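2025-11-09
Workshop notebook, finishing bench

Subject: grey paint on old bedroom furniture, second round of tests

I continue from the July notes. The question is still the same: why does the Zedine grey stay soft on the tops, when on the drawer fronts it becomes hard without trouble?

I prepared four boards from the same pine shelf. Boards A and B were sanded with 80 paper only, C and D with 80 and then by hand with a finer one (the packet has lost its label, I must buy new). A and C got one thick coat. B and D got two thin coats with a night between them. All four stood on the rack by the window, heater off.

Result with the fingernail test:
A – marks easily, also after five days.
B – marks a little at the corners.
C – the same as A, I see no difference.
D – no mark.

So the sanding matters less than I believed in July, and the thickness matters more. I was wrong there and I have corrected the sheet on the wall.

A raised lip on a top is a place where paint collects. The brush leaves a small pool in the inner corner and this pool dries last. Next time I go along the lip first with an almost dry brush, then the flat part. 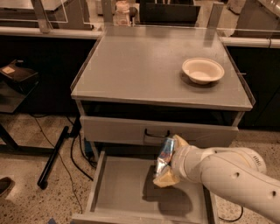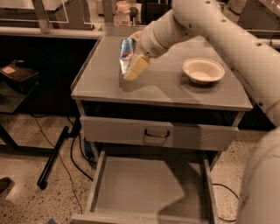

From the other bench came the remark that thin coats are fine, but that I had thinned the Zedine with 20 per cent water and this alone could explain board D, so the test mixes two things. It is a fair objection. I looked in my mixing notes and it is true: B and D were thinned, A and C were not. I will repeat with 50 ml for each board, no water in any of them, and only the number of coats will change.

Other points:
The Lodusis wax should wait. On the trial piece it went cloudy after 30 minutes, and I had to take it off with a cloth and begin again.
The Arevetti roller leaves fluff. I don't use it any more for tops, only for backs.
Drawer runners: candle wax on wood against wood, nothing on metal.
Rivera still has not sent the hinges. Ask again.

To do: cut four new boards, write the letters on the back this time – on the front I painted over them.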